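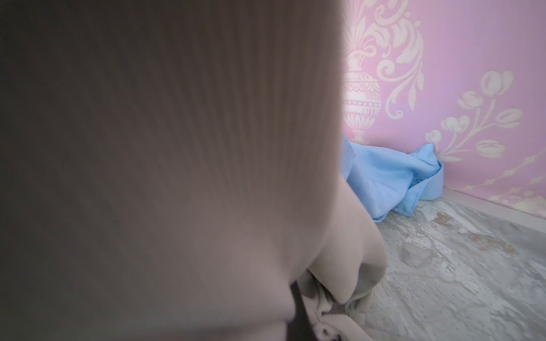 Como dobrar roupa de malha sem ela ficar marcada? Alise primeiro com a mão aberta, numa superfície plana, dobre em terços e guarde deitada, nunca pendurada.

Publicado em julho, por Redação Privness

Vai tudo rápido que a mala é para hoje. Serve para camisola, cardigã, manta fina, cachecol largo.

O que precisa
Uma mesa ou a cama feita. Uma toalha seca por baixo se o tampo for escorregadio. Pente de tirar borboto, se tiver. Mais nada.

Antes de dobrar
Sacudir uma vez, à janela. Pegar pelos ombros, não pela gola – a gola alarga e depois já não volta. Se a peça esteve amarrotada no cesto, estender e deixar descansar enquanto trata das outras. Os vincos fundos saem com vapor, o ferro a uns dois dedos do tecido, sem encostar. Malha húmida não se dobra. Espere.

Dobrar
Frente virada para baixo. Mangas para dentro, cruzadas nas costas, esticadas sem puxar. Um lado até ao meio, depois o outro por cima. Agora de baixo para cima, em terços. Vira-se e está feito. Passar a mão do centro para fora a cada dobra, senão fica ar lá dentro e a pilha tomba.

Peças muito macias fogem. Nesse caso ponha uma folha de papel de seda no meio antes da última dobra, o vinco fica mais redondo e nota-se menos.

Manta ou tecido solto
Juntar os cantos dois a dois. Dobrar ao comprido, outra vez ao comprido, e só depois enrolar. Enrolada ocupa menos na prateleira e não ganha aquela risca no meio. As franjas ficam para dentro.

Guardar
Pesadas em baixo, leves em cima. No máximo seis por pilha, que depois ninguém consegue tirar a do fundo sem desmanchar tudo. Nas caixas de arrumação Ashby, as baixas, cabem duas pilhas lado a lado. As Plesthorpe são mais fundas, boas para mantas, más para camisolas finas. Saquinho de alfazema ao canto, sem tocar no tecido. Trocar quando deixar de cheirar.

Beges e cinzentos separados dos escuros, sobretudo se for roupa nova. Já perdi um cardigã cru assim – ficou com pêlo azul-escuro agarrado por todo o lado e o rolo adesivo não deu conta.

Para a mala
Mesma dobra, mas em pé, encostadas umas ás outras. Os cachecóis enrolados tapam os buracos. Chegando, tirar logo e deixar em cima da cama meia hora antes de ir para a gaveta.

Se mesmo assim marcar: casa de banho com vapor do duche, peça estendida num estendal baixo, alisar com a mão. Costuma chegar, só os vincos de meses é que pedem segunda volta. Na proxima página vemos lençóis com elástico.

© Privness, arrumação e têxteis | Contacto: Rua Bridurlow, 79, loja 2 | Voltar ao topo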